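The Abbot's Accounts

The monks of Mosavby had kept a chronicle for as long as there had been anything to put in it, and for a good while before that. Brother Koen Van Leeuwen, who wrote the thing up every November, believed in brevity. "A hard winter. The cow died." That was one whole year. The year after it said, "Another cow."

So when Tolera Wako drove up the hill with a letter from the university and a box of pencils, hoping to find out what had become of Duke Lencho, she was shown the chronicle, a stool and a candle.

"There's a light switch," she said.

"Visitors like the candle," said Brother Koen.

Lencho had ridden out of Pramadska with 1450 men and come home with 522. The court poets said the difference had fallen gloriously in battle. Tolera had spent six years of her life on that battle. She had a book contract for it, and a map with arrows.
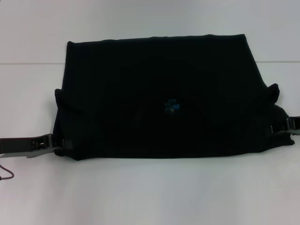 Black cloth, with a little blue in the middle.

She found the year by lunchtime. "The duke came by with his army," it said. "They ate everything."

She turned the page. The next one was about drains.

"Is there more?" she asked.

Brother Koen thought about it. "There are the kitchen accounts," he said, in the tone of a man admitting to a second family. 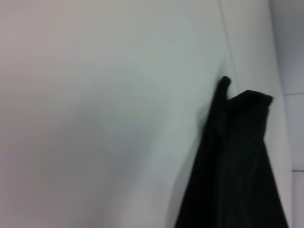
What the Cellarer Wrote

The cellarer in those days had been one Giro, and he was everything the chronicler was not. He wrote down every onion. He wrote down who had asked for the onion, and how rudely. On the duke's first night he served some 1000 bowls of soup and was thanked, by his own reckoning, twice.

By the third night he was serving a good many fewer. Tolera read on with her finger under the line.

"The duke's men are leaving by the orchard gate," Giro had written. "They say there is a harvest at home, and that the duke sings. I have heard him. I gave them bread."
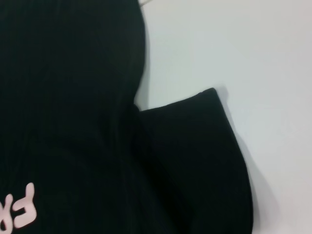 She read it again, then went and stood in the orchard for a bit. It was a nice orchard. You could see how a man might walk through it and keep walking.

"Bad news?" said Brother Koen, who had followed her out with the candle.

"There wasn't a battle. They went home because of the singing."

"Ah," he said. "We still have the song, if you want it. Forty verses."

Tolera looked at her car, and then at the gate, and asked him whether it was locked.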